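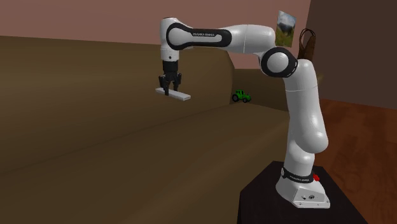

One respondent in Rostport objected that asking how long a sofa is kept misses the point, as hers had changed rooms twice and was by then used mainly for folding laundry. Similar remarks came from Nasel, and the September wave therefore recorded room and main use separately.

3.2 Length of ownership

Of the 1051 households in the Skadham panel, almost 1000 gave a usable purchase year. Sofas bought secondhand were coded from the date they entered the home. Entries older than 30 years were checked by phone and kept if confirmed.

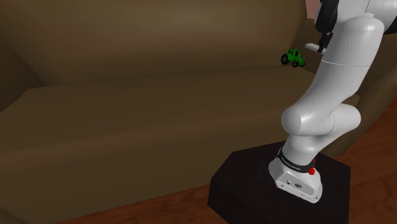 Figure 3. Brown sofa with wide seat and tall backrest.

Ownership was longer in homes without children, but the gap narrowed once floor area was included.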